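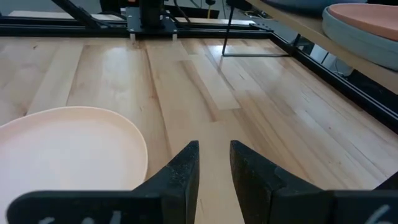 The peach plate on the table top, February

Clandness Table Talk > Worktops and tables > Oil or hard wax on pale strip wood?

fludstead_fern
Evening all. Long-time reader, very occasional poster! I've finally got the big table into the kitchen and I'm so pleased with it I keep going in just to look. The top is all long narrow strips, pale cream going to a light honey brown, with little knots here and there (the lady at Kotley reckoned maple but wouldn't swear to it). It cost me 308 pounds and I'd like to do right by it. Do I oil it or use a hard wax? The plate is one I've had for years and I think it looks lovely against the wood, so I don't want anything that turns the top orange.

mollelmoose
Oh, that's a nice colour, and the plate suits it. Oil every time for me. Mine gets two thin coats in spring and I rather enjoy the afternoon, radio on, windows open.

gravyboat396
Have to disagree with moose, sorry. Oil yellowed ours something rotten and it was every bit as pale as yours to begin with. Hard wax, matt, and leave it well alone for a fortnight.

mollelmoose
Which oil though? If it was linseed then yes, it would. There are clear ones.

gravyboat396
It was sold as clear! I'm still cross.

teatowel_tess
Whichever you choose, do try it on the underside first. And check the bottom of that plate for a rough foot ring, mine scratched a lovely sideboard before I noticed.

fludstead_fern
Thank you all, you are kind. Tess, I've just felt underneath and it is a bit gritty, so felt pads it is. I'll do a patch of each under the far end and report back.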